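Hovwood Living Room: Cushions and Chairs

Photos by Youssra Fahmy
Posted 3/1/26

The living room at Hovwood was put back together after the floors were finished. Most of the furniture stayed the same. The leather armchair came over from the Sarkholm house in September, and the cushions were sorted through so that each seat has what it needs and the spares are in the hall closet.

Leather seats are slippery, so a cushion set flat tends to slide forward. Pressing it down in the middle and turning it on the diagonal helps it stay where it is put. Smooth covers crease easily and can be evened out by hand. 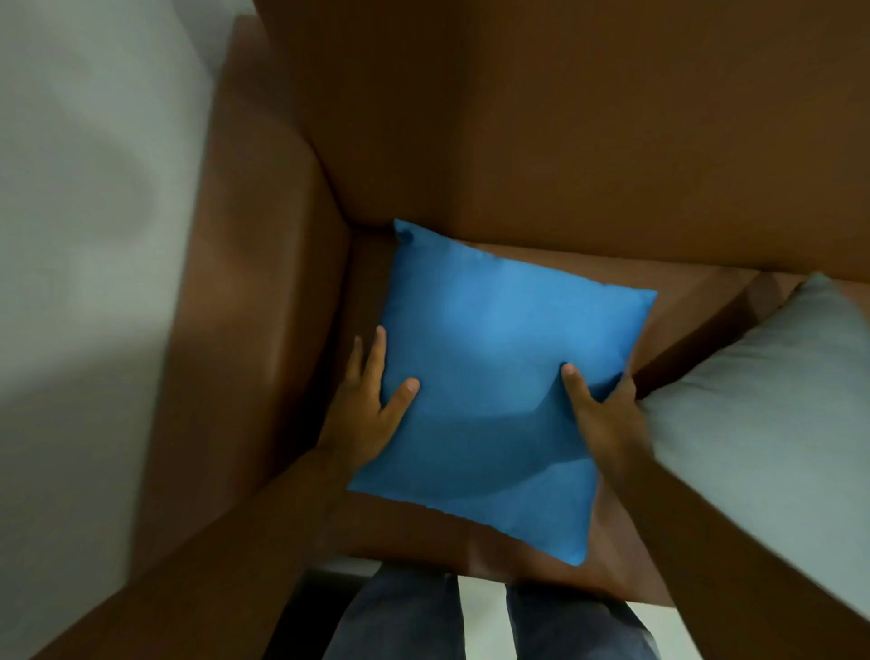
Blue cushion on the brown leather armchair, with the grey pillow beside it.

The blue covers are from Farouk and cost 20 dollars each. They come off for washing and should be hung up damp. The leather gets a dry cloth once a week and conditioner up to 3 times a year. Keep the chair away from the radiator.

More from this house: Kitchen shelves | Hall closet | Back bedroom
Next gallery: Cidorside, upstairs rooms
Gallery no. 3219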